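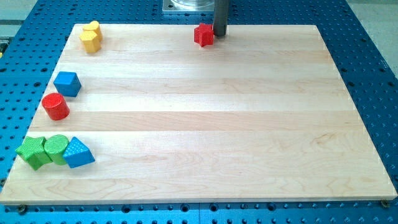

Light maple, edge-glued planks

Frequently asked questions – Plilavero cutting boards

What wood do you use?
Maple, nearly always! It's hard enough to stand up to daily chopping and gentle on your knives. We get ours from a small sawmill in Brornier, and every May we drive out to pick the new planks (best day of the year, by the way).

Will two boards ever look the same?
Nope, and we love that. Wavy grain, darker streaks, pale patches – they all come from the tree. If you want a very plain one, write it in the order notes and we'll look through the stack.

How do I wash it?
Hot water, a little dish soap, a soft brush. Wipe it down and stand it on its edge to dry. Please keep it out of the dishwasher!

How often should I oil it?
Once a week for the first month, then whenever it looks dull. Use food-safe mineral oil, leave it on overnight and wipe off the extra. Olive oil goes sticky and smells.

What's the difference between the Umik and the Orozco?
The Umik is our everyday board, 21 inches long. The Orozco is thicker and has a juice groove – great for roasts and very ripe tomatoes.

My board has warped. Is it ruined?
Probably not. Lay it hump side up on a flat counter for 3 or 4 days. If it still rocks after that, send us a picture and we'll talk about sanding it flat.

Can I get my name engraved?
Yes, up to three words on either face. Engraved boards can't be returned.

Last updated 2023-11-11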